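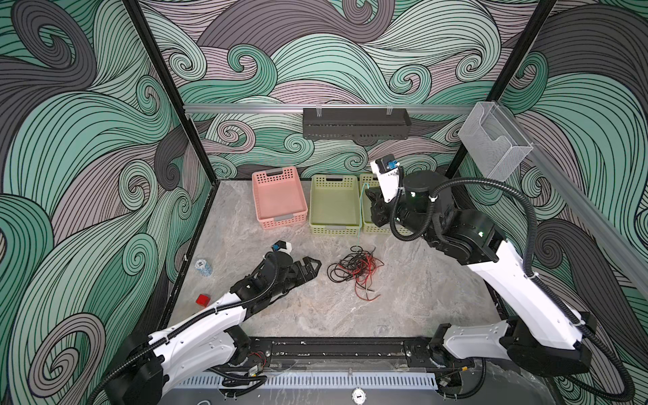

HEALTH & FAMILIES

Home | News | Families | Support Groups | Events | Get in Touch

Saturday-style group for children with coordination difficulties finds a bigger room in Fleltbridge

February
By the Zirbridge newsdesk

Families of children with developmental coordination disorder, which many people still know as dyspraxia, will have a good deal more space to stretch out in from next month, when the Zirbridge and district support group moves its regular meetings to the ground floor of the Wolance building in Fleltbridge.

The group has been meeting in Zirbridge for 11 years now, and anyone who has ever tried to fit a dozen energetic children, their parents, a few grandparents and a tea urn into the old upstairs room will understand why the news has been met with such pleasure. The stairs were always a worry. For a child who finds it hard to judge where a foot is going to land, a narrow flight with a turn in the middle is a tiring way to begin a morning, and more than one family had told the group that they put off coming for months on account of it.

Developmental coordination disorder affects the way a child plans and carries out movement. It can show up in big movements such as running, jumping, catching a ball or riding a bike, and in small ones such as fastening buttons, using a knife and fork or holding a pencil. It isn't caused by a lack of effort, and it has nothing to do with how bright a child is, although plenty of children with the condition have been told to try harder or slow down so many times that they have come to believe it of themselves. Some are clumsy in a way that everybody notices. Others manage quite well on the playground and then come home worn out from a day of concentrating on things their classmates do without thinking.

The sessions in Fleltbridge will follow much the same pattern as before, with play and movement for the children in the first half, and a chance for parents and carers to sit down together with a hot drink in the second. Children can join in as much or as little as they like. There are beanbags, balance boards, big soft balls and a very popular table where the younger ones practice cutting, threading and spreading jam on toast (do bring a change of shirt!). Older children have asked for more time on everyday skills, so there will be a corner for shoelaces, packing a school bag and simple cooking jobs like peeling and grating.

Brothers and sisters are welcome too, as they always have been. A good many of them have made friends of their own over the years, and it can be a relief for a family to have one outing in the month where everyone is going to the same place.

The move has been made possible by a gift from Rizk, the Fleltbridge bakery, together with money the families raised themselves. A sponsored walk along the river path last fall brought in $968, most of it in small amounts from neighbors and classmates, and the children who took part each went home with a currant bun and a certificate. The money will pay for the hire of the room through the spring and for a new set of floor mats, the old ones having been patched so often that there was more tape than mat.

One mother, whose son joined when he was 6, told us that she still remembers the first session. She had expected to sit at the back and watch, and instead found herself talking for the best part of an hour with another parent about zippers. "I had thought it was only our house where getting a coat on could use up the whole morning," she said. "It was such a comfort just to laugh about it with somebody." Her son is a teenager now, and comes back from time to time to help the little ones with the beanbag games.

Parents who think their child may have coordination difficulties but haven't yet spoken to anyone about it are very welcome to come along. There is no need for a diagnosis or a letter. The group can't give medical advice or carry out an assessment, and it will always suggest a talk with the family doctor or with the child's school as a first step, but there are usually parents in the room who have been through the process and are glad to explain what it was like for them. It often helps to jot down a few notes before an appointment: what your child finds hard, what he or she avoids, how long things like dressing and meals tend to take, and whether any of this has changed. It's just as useful to write down what is going well, and a child who is old enough may like to add a line or two in his or her own words.

Waiting for an assessment can be a long and rather lonely business, and the group keeps a folder of practical ideas that families have found useful in the meantime. Many are very simple. Pants with an elastic waist, a cup that is only half filled, a damp cloth or nonslip mat under a plate, a sloped surface for writing, and clothes laid out in the order they go on can all take some of the strain out of an ordinary day. Not every idea suits every child, of course, and the folder is added to all the time, so if you have found something that works in your home please do bring it with you.

Teachers and classroom aides have also begun to drop in, which has pleased everybody. A short talk on handwriting and coordination in the classroom is planned for April, with time for questions afterward, and anyone who works with children in Zirbridge, Fleltbridge or the villages between is invited.

The first meeting at the Wolance building starts at 10 a.m., and the doors will be open from half past nine for anyone who would like to look around while it's quiet. The entrance is level with the street, there is parking behind the building, and the bus from Zirbridge stops about 2 minutes' walk away. Sessions are free. A donation toward the refreshments is always appreciated but never expected, and the toast, as regulars will tell you, is very good.

If your child finds new places difficult, let the group know ahead of time and somebody will meet you at the door. Copies of the spring dates can be picked up at the library in Zirbridge and at the counter in Rizk.

Contact us | Copyright Zirbridge Health & Families News. All rights reserved. | Back to top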